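Re: [starstead-skate] Surface options for the Adum bowl 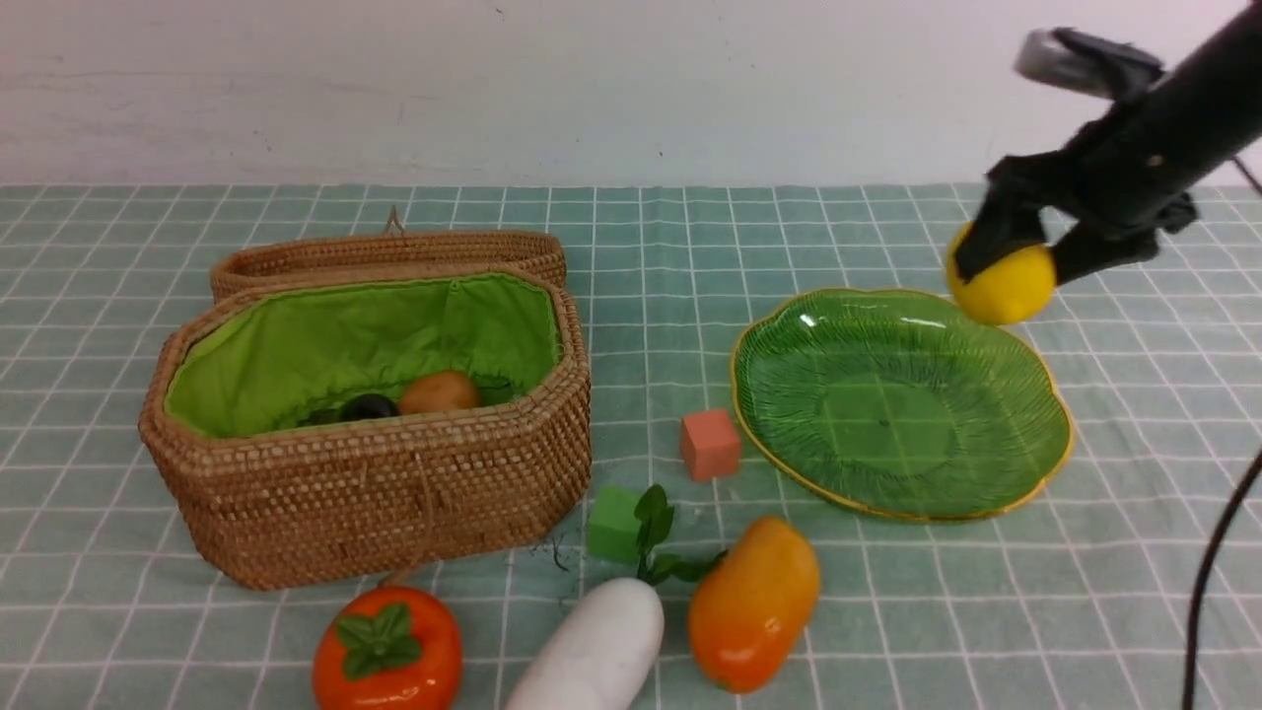 Salamatu Laryea

September 16, 2025

Hi all,

Replying to Hidayah's message, quoted in part below. I've trimmed the bits on parking and the toilet block, as those belong in the other thread.

> Hidayah Pelupessy wrote:
>
> I walked the bowl at Adum again after the rain. The crack
> on the shallow side has opened up and there is a second one
> starting near the drain. The coping is loose in two spots.
> Last year's patch is lifting at the edges and you can feel
> it through your wheels even at low speed.
>
> I think we have to choose between another patch and a
> proper resurface of the shallow end. I'd rather not patch
> again. Does anyone know what the council's position is, and
> can we still run the September jam if the shallow end is
> taped off?

On the council: I rang the parks office and asked. They treat cracks as maintenance, so they'll pay for a patch without any application. A resurface counts as new work and has to go through the small grants round. The most we can ask for is $3,000 and we have to show that we can match part of it in labour or cash. The form is short. The slow part is the engineer's letter, and we don't have a current one. The one from when the bowl was built won't be accepted.

On the coping: I had a look as well and I agree it is two spots, both on the deep side to the left of the stairs. One of them only rocks a little. The other moves enough that I wouldn't grind it. I put some paint on it so people can see it, but paint wears off fast there, so if you're passing with a can please do it again.

On the patch: it was the wrong product, in my view. It was a floor leveller meant for indoor use, and it went down on a surface that hadn't been ground back first. If we do end up patching again, the old stuff has to come out completely, with the crack cut to a clean edge. Going over the top will give us the same lip by next winter.

I'd support the resurface. The shallow end is where all the beginners ride, and they are the ones who get thrown by a rough spot they can't see. Experienced riders go around it or pop over it. The kids on small hard wheels just stop dead.

On the jam: yes, I think it can run. We had 126 people through last year, counting spectators, and almost 30 of those were riding. The bowl was only used for the last session. The street section is in good shape and so is the mini ramp, apart from one sheet that needs new screws. My suggestion for the day:

- Under-12s and beginners on the mini ramp in the morning
- Street section open format after lunch, no heats
- Bowl deep end only, jam format, experienced riders, helmets on
- Shallow end fenced with proper barriers. Tape won't hold a colour of kid I've ever met, and it blows across the park

The barriers can come from the Valometti depot if someone has a trailer. Mine has a flat tire and a seized hub at the moment, so I can't do it.

Hidayah, you also asked me off list if Tymoshchuk Concrete would still come out to quote. They will, but they want photos with a tape measure in them before they make the drive. Could you take those next time you're there? The crack near the drain especially, both ends and the widest point. Please sweep it out first, as it was full of grit when I saw it and looked narrower than it is.

One more thing on wax. Somebody has been putting candle wax on the ledges right down to the ground, and it's tracked all over the run-up. A thin coat on the edge is plenty.

I'll be at the park most evenings after six if anyone wants to look at the coping with me. Otherwise reply here, and please keep the subject line so it stays in one thread.

Salamatu

--
starstead-skate mailing list
To leave the list, send a blank message with "unsubscribe" as the subject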